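Gronix Two-Arm Workcell: Set-Up Guide
Section 2. Planning and Budgeting Before You Order

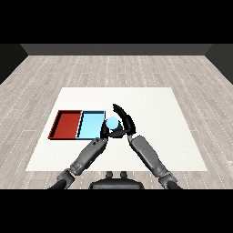
Good planning starts with one small task, and you can choose that task long before you spend any money on hardware. Write it down in a single sentence, name the objects, and name where they have to go. The simulated sorting cell is a great model to copy: a white mat, a two-compartment tray in red and light blue, one small ball in the same light blue, and two arms that can both get to it. With a task that size you can work out reach, floor space, hand type and spare parts in one afternoon, and you'll have fun doing it. Buyers who begin with "we want it to handle everything in the packing room" usually end up pricing a cell that is too big for their room and too plain for their parts.

This section takes you from that one sentence to a finished order sheet. Set aside a morning, grab a tape measure, and bring in whoever signs for the purchase. Section 3 covers unpacking and should be left alone until the order sheet is signed.

2.1 Before you begin

You will need:
Tape measure and masking tape
The Gronix planning sheet (inside the back cover of this guide)
A sample of every object you plan to handle
The floor plan of the room, with outlets marked
A Clester simulation license, trial or full

Note: The trial license has every feature you need for this section. Don't buy the full license yet.

2.2 Define the first task

1. Write the task sentence at the top of the planning sheet. Keep it to one kind of object and one kind of container.

2. Weigh your heaviest sample. Enter the weight in grams in box A. The standard Gronix hand is rated for 580 grams. If your sample is heavier, stop here and ask for the heavy-duty price list, which uses a different arm and a different base.

3. Measure the widest and narrowest points of each sample. Enter both in box B.

4. Decide whether the task really needs two arms. Passing an object from one hand to the other, steadying a tray, or covering both sides of a wide work area are all good reasons. If one arm can do the job without stretching, price the one-arm cell as well and compare.

5. Decide how the cell will tell objects apart. Sorting by color is the easiest place to start and keeps the vision package at the basic level. Sorting by printed label or by surface flaw moves you up a level.

Note: Pick your tray colors now. A tray compartment that matches its object in color makes mistakes easy for people to spot from across the room. It can also make the object harder for the vision system to pick out when the two are close together. Try both matching and plain trays in simulation before you settle on a tray order.

2.3 Try it in simulation first

This is the best part of the whole process, so please don't skip it! A week in Clester costs very little next to a wrong base frame.

1. Install the trial and open the two-arm starter room.

2. Set the work surface to the size you have in mind. Start larger than you think you need and trim it down later.

3. Place your tray. Leave clear surface on at least one side of it so that an object can be set down between moves.

4. Run the task at quarter speed. Watch the forearms as well as the hands. Most planning mistakes show up at the elbow, where an arm has to fold back on itself to get at something too close to the body.

5. Slide the tray a little to the left, then a little to the right, and run the task again each time. Mark the range that works on the planning sheet, box C.

6. Bring both hands to the same object and check the space between them. If the hands crowd each other over the tray rim, move the handoff point to open surface.

7. Save the room file. Your Gronix planner will ask for it with the order.

Caution: A clean run in simulation doesn't approve a cell for use near people. Guarding and stop buttons must be planned for the real room, and the on-site safety check in Section 6 can't be waived.

2.4 Measure the real room

1. Tape the outline of the work surface onto the floor or bench at full size.

2. Tape a second outline for the reach of both arms, using the radius from your saved room file.

3. Walk around it. Open every door and cabinet nearby. Have a coworker push a cart past.

4. Mark the two nearest outlets. The controller and the arms should not share a circuit with a compressor, heater or large fan.

5. Check the floor for slope. The base has leveling feet, but their travel is limited to 18 millimeters.

Caution: Do not plan to set the base on a loose mat or rug. A mat is fine as a work surface under the tray. The base itself must sit directly on a firm floor.

2.5 Build the budget

Fill in the budget lines in the order given. Each one depends on the line before it.

Line 1. Arms and base. Use the price for the weight class you found in 2.2.

Line 2. Hands. Price one pair plus one spare. Fingers wear out sooner than anything else in the cell, and a spare on the shelf keeps you running while the worn one is out for service.

Line 3. Vision package. Basic, label or surface, from step 5 of 2.2.

Line 4. Trays, mats and fixtures. First-time buyers often leave this line blank. Please don't! Order two sets of trays so that one can be loaded while the other is in use.

Line 5. Guarding. Get a quote from your own supplier or ask for the Tkachuk panel kit, part 461, which fits the standard base without drilling.

Line 6. Simulation license. Full license, one year, for each person who will build tasks.

Line 7. Training. Allow two people. One trained person is a problem the first time that person takes a vacation.

Line 8. Downtime during installation. Figure on seven working days from delivery to first supervised run, and put a cost on whatever that corner of the room would otherwise be doing.

Note: Freight is quoted separately and depends on your loading dock. Tell us if you have no dock - a liftgate truck has to be booked ahead.

2.6 Lease or buy

Leasing makes sense if your task is likely to change in the first year, or if this is your first cell and you want room to learn. Buying makes sense once the task is settled and the cell will run most days. You can also buy the arms and lease the vision package, a mix that worked very nicely at our Sovesberg demo shop, where the objects change every season and the arms never do.

Margareta Gavrilă, who plans most of our first-time orders from Sovesberg, suggests pricing both options on the same sheet and keeping the one you turned down. It comes in handy at renewal time.

2.7 Send the order sheet

1. Check that boxes A, B and C are filled in.

2. Attach the room file, the floor plan with outlets marked, and two photos of the taped outline.

3. Sign the sheet and have your budget holder sign it.

4. Send everything by noon on Thursday to be included in the following week's planning call.

5. Keep the tape on the floor until the call is over. Your planner may ask you to measure something again.

Note: Changes to hands, trays and vision level are free until the order is confirmed. Changes to the base are charged once the frame has been cut.

Go on to Section 3 when you receive your delivery notice.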